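From: Mabli Hopkin
Date: 2008-01-17
Subject: Re: [archbooks] Godirow monograph — which printing?

Sioned Phillips wrote:
> Does anyone know if the second printing of the Godirow book has the
> full set of section drawings? The shop lists it at 146 pages but my
> library's copy is longer. I mainly want the Parri house and the
> chapel at Tidine.

Sioned,

I have both. The first printing has the sections for Parri at 1:50 on fold-out sheets, tipped in at the back. The second drops the fold-outs and puts the same drawings on ordinary pages at half the size, so the stair details are hard to read. The chapel is the same in both, 5 plates and a site plan.

The 146 pages will be the second printing. Your library probably has the first, with the essay on brickwork that was left out later. It isn't a great loss. Most of it came out again in the Watano exhibition catalogue, with better photographs. 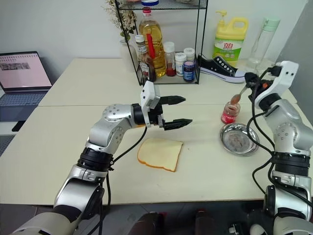
Bread and a jar of something red

If you only want the one house I would go for the catalogue. I paid 80 pounds for the first printing in August and the binding has already started to go at the spine — the paper is too heavy for the glue they used. The catalogue is sewn and lies flat.

One correction to the index, whichever you buy. Drawing 603 is given as the north elevation of Parri but it is the south one. You can tell by the chimney.

I can scan the stair sheet for you if that helps. It will have to be in two halves as my scanner only takes A4.

Mabli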